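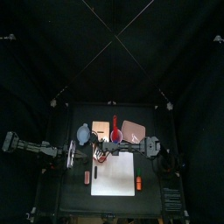

4. Setting out the table

Before you begin: both arms bolted down, enclosure curtains hung, bracing cables tensioned. If the curtains are still in their box, go back to section 3. They are dull to hang and the cameras care about them more than you do.

4.1 Switch off at the wall and wait 200 seconds. The Kolleo controller holds its charge like a grudge.

4.2 Check the bracing cables overhead. They should cross in an X with no sag. Tighten each turnbuckle a quarter turn at a time. A cable that plays a note has gone too far.

4.3 Lay the white board flat at the front of the table, long side running away from you. Do not centre it by eye. Use the steel rule from the tool bag and set the near edge 202 mm from the front rail.

4.4 Place the larger items in a row along the back: bowl, upright piece, cup with utensil, tray. Leave a jaw's width between neighbours. The arms are precise, but they have no manners.

Note: Any household object under the payload limit will do. Our starter list is on the Kullurik support page under part no. 1196, and most of it can be bought at a discount shop by somebody who doesn't mind being looked at oddly.

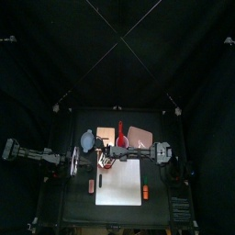
4.5 Put small items (marker, eraser, anything that rolls) on or beside the board, where both grippers can get at them. Keep them clear of the label at the front right corner. You will want to read it one day, probably in a hurry.

4.6 Restore power. Select HOME on the pendant and stand back. Left arm moves first, then right. Keep your hand on the stop button and your coffee in another room.

CAUTION: Never reach between the grippers while the arms are powered. They can meet over the middle of the table, and neither has been taught to give way to a sleeve.

4.7 Run the reach check at the slow setting. If the pendant shows error 249, an arm has run out of cable before it ran out of travel. See below.
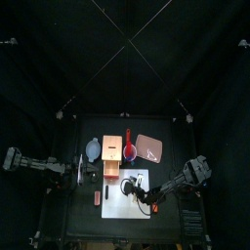 Cable slack is the most common reason for a support call, and the easiest to put right without one. Each arm needs enough free cable to reach the far side of the board, plus a bit. Too little and you get error 249; too much and the arm goes fishing. Move each arm through its full travel and watch where the loop goes. With the right gripper out over the white board, the black cable drapes across the board and down toward the lower right corner, so keep that corner free of anything light enough to be swept off. Anything with a drawer needs the same thought: pulled out, the pink one comes nearly to the board's top edge. Close it before you move the board. Clip the surplus cable behind the wrist housing and repeat 4.7.

4.8 Save the layout under a name you will recognise in March. "Test" is taken. So is "test2".
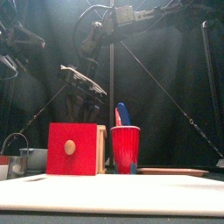 Can I change the objects without repeating the reach check?

Swapping one item for another of similar height needs only a restart of the saved layout. Run the full check again if the new item is taller, if it opens, or if you have moved the board.

Guide text revised 2022-02-21 by Ermira Kolev. Corrections to the support page, please, with the serial number from the controller's underside.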